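6. Poste textile : préparation et conduite de la démonstration

Cette section s'adresse aux animateurs qui reçoivent des visiteurs lors d'une journée portes ouvertes du site Ilness. Elle suppose que les pinces manuelles Gumometti ont été contrôlées selon la section 4 et que l'animateur a suivi l'habilitation interne. Révision du 27 juin 2022, rédigée par Kamala Shenoy.

6.1 Objet de la démonstration

Le visiteur manipule un vêtement souple posé sur un lit à l'aide de pinces tenues à la main. Les mouvements enregistrés sont versés dans la base Radu, qui contient à ce jour 3 285 séquences, dont 926 portent sur des textiles. La durée prévue par groupe est de 29 minutes, accueil et questions compris.

6.2 Mise en place

1. Tendre la housse ou le drap du lit sans chercher à supprimer tous les plis. Un léger relief est admis dans la zone de travail.
2. Poser le vêtement à plat ou froissé, selon la fiche d'exercice. Choisir un coloris qui tranche sur le support.
3. Repérer la zone de travail avec les doigts de la pince ouverts, sans toucher le tissu.
4. Relever les câbles qui pendent du côté où passeront les visiteurs.
5. Démarrer l'enregistreur Adier et attendre que l'état « prêt » s'affiche sur la console.
6. Annoncer à voix haute le numéro de la fiche, puis fermer et rouvrir une fois chaque pince à vide.

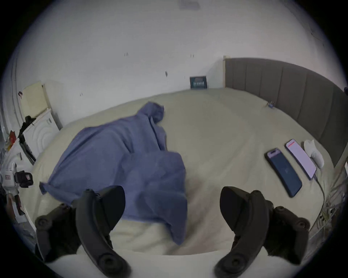

Figure 6-1 — Doigts de pince ouverts au-dessus de la couette, vêtement bleu et deux téléphones sur le lit.

Note : lorsque la fiche comporte des objets rigides (téléphones, étuis), ceux-ci restent à plat et ne sont pas recouverts par le vêtement au départ de l'exercice. Les fiches « textile seul » se font sans eux.

ATTENTION — Ne jamais saisir un câble de charge entre les doigts de la pince. Si un appareil est raccordé, l'exercice se limite à la partie du lit opposée au câble.

6.3 Conduite avec les visiteurs

1. Faire asseoir ou placer le groupe derrière la ligne d'accueil. Une seule personne manipule à la fois.
2. Présenter la pince fermée, puis ouverte. Montrer les surfaces de contact des doigts et rappeler que l'effort vient de la main de l'opérateur.
3. Exécuter soi-même la fiche une première fois, à vitesse réduite, sans commentaire.
4. Reprendre la fiche en commentant chaque prise. Nommer le point saisi : bord, manche, col, pli.
5. Confier les pinces au visiteur. Vérifier la tenue : poignet droit, coude décollé du corps, index hors de la course des doigts.
6. Laisser le visiteur terminer son geste avant toute correction. Une intervention au milieu d'une prise rend la séquence inexploitable.
7. À la fin de l'essai, poser les pinces sur leur support et marquer la séquence dans Adier avec le code « V » (visiteur).

Pour un pliage à deux mains, les prises se font aux deux extrémités du vêtement, pinces à la même hauteur. La consigne à donner est de pincer d'abord le côté gauche, de maintenir, puis de pincer le côté droit. Les débutants ferment souvent les deux pinces en même temps ; le tissu se met alors en boule au centre et il faut repartir de la position initiale.
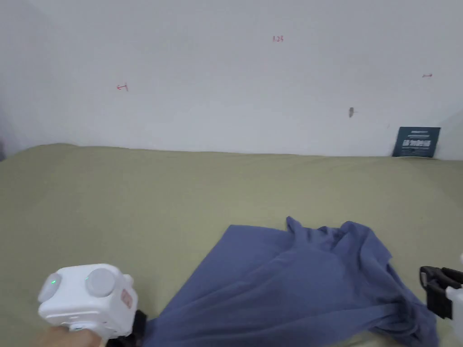

La levée vient ensuite. Monter les deux mains ensemble, d'une hauteur de main au plus, marquer un temps d'arrêt, puis rabattre vers soi. Si un bord échappe, reposer l'autre avant de reprendre. Ne pas tirer sur un tissu tenu d'un seul côté — la couture fatigue et les patins des doigts s'usent de façon inégale.

6.4 Incidents courants

Le tissu glisse entre les doigts. Nettoyer les patins avec un chiffon sec. Si le défaut persiste, remplacer la paire complète (référence 2808, section 9).

La pince emporte le drap avec le vêtement. L'angle d'attaque est trop fermé. Incliner la pince et attaquer le bord par le côté.

Adier indique une perte de suivi. Ramener les pinces au-dessus du centre du lit, immobiles, pendant cinq secondes. En l'absence de reprise, arrêter la séquence, la marquer « R » et recommencer.

Un visiteur touche le tissu de sa main libre. Laisser finir, puis marquer la séquence « M ». Elle est conservée mais n'entre pas dans le décompte du jour.

6.5 Clôture du poste

1. Arrêter l'enregistreur avant d'éteindre les pinces.
2. Contrôler que le nombre de séquences affiché correspond à la feuille de passage.
3. Retirer le vêtement et les objets, puis remettre le support dans l'état décrit en 6.2.
4. Transmettre la feuille de passage à Arben Georgiou, responsable des visites, avec la liste des fiches non terminées.

Note : les feuilles antérieures au mois de décembre utilisent l'ancien codage, où « V » et « M » sont confondus. Ne pas les ressaisir ; la correspondance figure en annexe C.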